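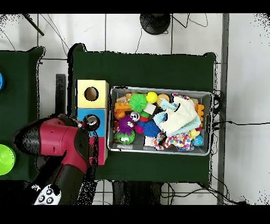 Clumville Kids > Try It > Sorting and Senses

Print this page | E-mail this page

July 4, 2024
By the Juvuvton Discovery Desk

The Big Toy Bin: Why Do We Sort Things?

Have you ever dug through a toy bin for one little ball and pulled up a washcloth, a block and a fuzzy creature first? Then you already know why people sort! Sorting means putting things together because they are alike in some way. You do it when you match socks. Grocery stores do it with apples and soup. Scientists do it with beetles, shells and rocks, and some of them get to do it all day long (lucky!).

The fun part is that you get to pick the rule. Take a yellow ball. You could put it with other yellow things, or with other round things, or with other smooth things. All three are right. A rule that you use for sorting is called an attribute. Color is an attribute. So is shape, and so is the way something feels.

Sort with your fingers

Texture is how a thing feels when you touch it. A mixed-up bin is a great place to find lots of textures at once: spiky rubber, bumpy cloth, a smooth ball, maybe even a crushed drink can. (If you find a can in your own bin, ask a grown-up to check it for sharp edges before you pick it up.)

A waffle washcloth has little dips and ridges all over it. They give the cloth more surface, so there are more places for water to go. A spiky ball has more surface too! Squeeze one and feel how the spikes bend and then pop back up. Stuff that springs back like that is called elastic.
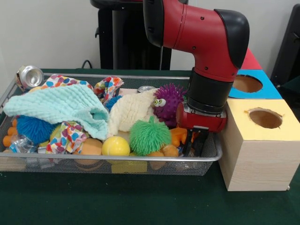
Boxes with holes

A box with a hole in it makes sorting into a game. Give each box one job. Yellow box: things that are hard. Blue box: things that are soft. Pink box: things you can't decide about! That last one always ends up being the best box to talk about.

You also have to think about size. Will the toy fit through the hole? Hold it up and guess before you try. A soft cloth can be folded or scrunched until it slips through, even when it is much wider than the hole. A hard ball can't do that. It fits or it doesn't.
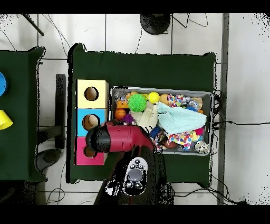

Three boxes in a stack, with a bin of toys to sort.

Sometimes you have to sort things that are all piled on top of each other, and that takes a plan. Start at the top. Lift off the big cloths first and see what is hiding. If you yank something from the bottom, everything above it slides down, and then you have a new mess to look through.
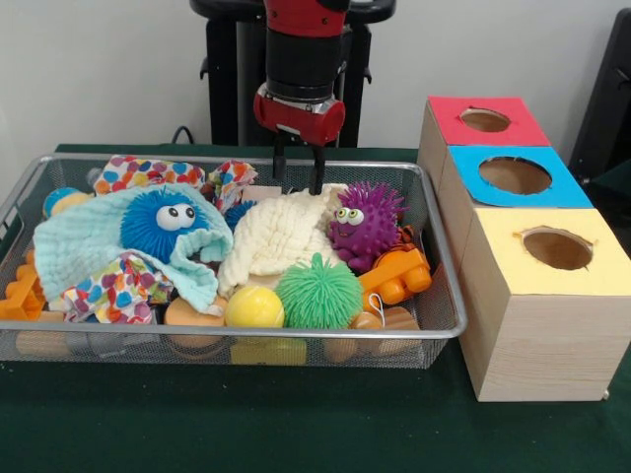 Another good plan is to take out one kind of thing at a time. Find every bit of polka-dot fabric. Then look for things with googly eyes. Your brain is very good at hunting for one thing when it knows what it is hunting for.

Try it yourself

Get a bin of toys and 2 friends. Each of you picks a secret rule and sorts a few things by it while the others watch. Can they guess your rule? Our Jolano reading club played this in March and sorted 151 things before snack time!

Words to know

Attribute: something you can notice about a thing, like its color or shape.
Texture: how a thing feels.
Elastic: able to spring back after being squeezed or stretched.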